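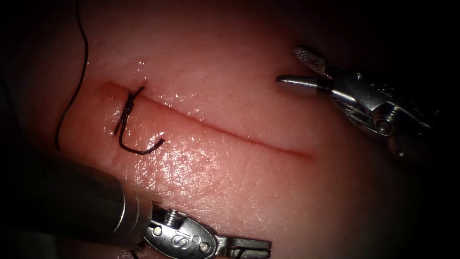

Come and sew with us! Volunteers wanted for the Riseck stitching study

Posted by Efa Hughes, Riseck Skills Lab
Sign-up open until the end of September

Hi everyone. I'm looking for 21 people who would like to spend four evenings learning to close a straight cut with plain old separate stitches, one knot at a time, on a practice pad. You don't need to be a medical student. You don't even need to be good with your hands, and I'd really love to get some people who think they aren't.

I've been teaching suturing for a long time now (first to nursing and vet tech students over in Cludham, then here at Riseck) and the question that has been bugging me all along is a pretty small one. When you start a row of stitches, where should the first one go? I was taught to start at one end and work across. Plenty of people I respect put the first stitch in the middle, split each half again, and so on until the cut is closed. Both camps are very sure of themselves. I've gone through a shelf of handbooks and what I mostly found was people repeating whatever their own teacher told them. So I want to watch a bunch of beginners learn it both ways and see which group ends up with flatter, more even closures, and which group gets grumpier along the way.

What you'd be doing

You come in for four evening sessions, 6 p.m. to 8:30 p.m., spread over four weeks. The first evening is mostly thread handling and knots. We tie on a cord, then on a sponge, then on a pad. I'm fussy about knots and I'll tell you that up front! The throws have to sit down on each other properly, and you need to learn how hard to pull. Beginners nearly always pull too hard, and then the edges bunch up into a little ridge.

Second evening, you get a pad with a straight cut in it and your first proper row. Half of you will be starting at the end and half in the middle, and I'll pull names out of a coffee can to decide who does what. Please don't ask to swap.

Third evening is the same again with a longer cut and less help from me. Fourth evening, I don't help at all. You do one closure start to finish, we take a close-up of it, and two people who have no idea which group you were in score it for spacing, edge match, knot position and tails. After that there's pizza.

A word about tails, as I get asked every single time. Yes, we care how long you leave them. Cut them too short and the knot can work itself loose, too long and they flop over the next place you want to put a stitch. You'll be trimming as you go. Also, keep your loose thread where you can see it. A long slack strand lying next to the cut will find its way into your next loop if you let it, and black thread on a shiny pad looks like all the other black thread on a shiny pad.

About the pads

We use the soft, wet kind at Riseck. They're slippery, they glisten under the light, and they give when you press on them, so a stitch that looked perfect on a dry sponge can look very different once you try it here. Some folks find them a bit gross for the first ten minutes. If you're squeamish, come by before you sign up and poke one, I'm serious, I keep a spare in the fridge for exactly that. We went through 760 of them last year and I have yet to have anybody faint, although one very tall gentleman did need to sit down with some juice.

The wet surface does throw the light back at you, so you'll spend a while getting your lamp and your chair right before you start. Take your time over that. It isn't part of your score and I'd rather you were comfortable.

Who I'm looking for

Anyone 18 or older who has never had formal suturing training. Watching videos doesn't count as training (sorry). Sewing, quilting, fly tying, upholstery, leather work and beading are all fine, but please put them on the form so I can balance the groups. Lefties very welcome, we have instruments for you and I've finally written a left-handed version of the handout.

You do need to be able to make all four evenings. I can move one session for you if something comes up, but if you miss two I have to drop your results, and that makes me sad. Glasses are no problem, and neither are slightly shaky hands. If you have a condition that affects your grip or your feeling in your fingertips, drop me a note first and we'll talk it over. If you're sensitive to latex, tell me that too and I'll set out the other gloves.

What you get

There's a gift card for $630, paid after the fourth evening, plus parking. You also get to keep a small practice kit with thread, a dry pad and a knot board. And you'll have tied a lot of knots. I once added up what a single keen group got through in a month, and it came to almost 1000, not counting the ones we cut out and did over.

Your name won't appear in anything we publish. The close-ups show the pad and the stitches and are labeled with a number. You can pull out at any point and you don't owe me an explanation.

Where to find us

Riseck Skills Lab, upstairs in the Dlamini Building, through the blue doors and all the way down the hall. The elevator works but it takes its sweet time. If you're coming by bus, get off at Pleser Street and walk back toward the bakery. Parking is behind the building and free after 5:30 p.m.

Please wear something with sleeves you can push up, and tie long hair back. Leave rings and bracelets at home. We'll have aprons, gloves, tea and the decent cookies (those stay in the hallway, no food at the benches).

How to sign up

Pick up a form at the Riseck front desk or ask them to mail you one. It's two pages. Tell me a little about what you do with your hands in everyday life, even if the answer is "type," and list any evenings you already know you can't do. I read all of them myself and I'll get back to everybody, including the people I can't fit in this time. If we fill up I'll keep a waiting list, and it does move, so don't let that put you off.

Questions about the study can go to me, Efa Hughes, care of the same desk. I'm usually in from 10 a.m. and you're welcome to just knock. If I don't answer right away I'm probably halfway through a knot, so give me a minute and knock again.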